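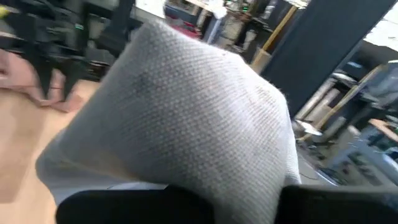
Kitchen cloths go gray and sour long before they wear out, and a good hot soak brings most of them back! I use a big pot, very hot water and a scoop of washing soda, and I leave them in there overnight (mine go in after supper). Knit ones like the light gray cloth, with those tiny raised bumps, hang on to grease like crazy, so faint smudges in the middle get a dab of dish soap first. Snip stray fibers, don't pull them!

Skip the fabric softener. It coats the loops and then the towel just pushes water around the counter. Fold them flat once they're bone dry and keep the oldest for floors.
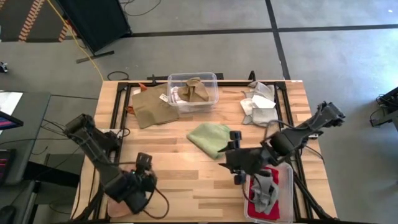 Jamila Abeysekara wrote in that she adds a cup of white vinegar to the rinse and gets the same results with cooler water, even on her old dish towels.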